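Fewer demos, please

I spent most of September being wrong about data, and I have the spreadsheet to show for it.

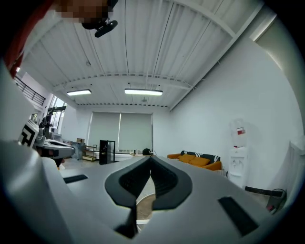 The plan was simple. We had 719 demonstrations of a tabletop pick-and-place task, all collected with hand-held grippers, and a policy that did passably well with them. My theory was that more would be better. It's a popular theory, and it lets you put off thinking for weeks at a time.

Lautaro Iturra had a different one. He thought a good chunk of what we'd recorded was hesitation: people hovering over the object, closing the fingers a bit, changing their minds, opening them again. A policy trained on that learns to dither, and ours dithered beautifully. It would get within a finger's width of the target and then appear to reconsider its career.

So he wrote a filter, which he named Skirine for reasons he won't share. It scores each demo on how long the gripper sits nearly still before the grasp, and how many times the jaws reverse direction. Nothing learned, no big model, one evening's work. The loosest threshold kept 669 demos. The one he liked kept 385.

I objected to the second number on emotional grounds. I had collected many of the ones he was throwing out.

We trained on all three sets, same settings, same number of steps, 70 trials each on the arm. The full set and the loose filter came out so close that I wouldn't bet lunch on the difference. The 385 set beat both, and most of the gain was in the last part of the reach, right where the dithering used to be.

Some caveats. It's one task and one arm, and I haven't repeated the training with different seeds. It also recovers worse after a missed grasp – the messy demos were where the recoveries lived, and we'd cheerfully deleted them. Lautaro wants to keep the tail end of those and cut only the hovering. I've started on the script for that. My own demos are still near the bottom of his ranking.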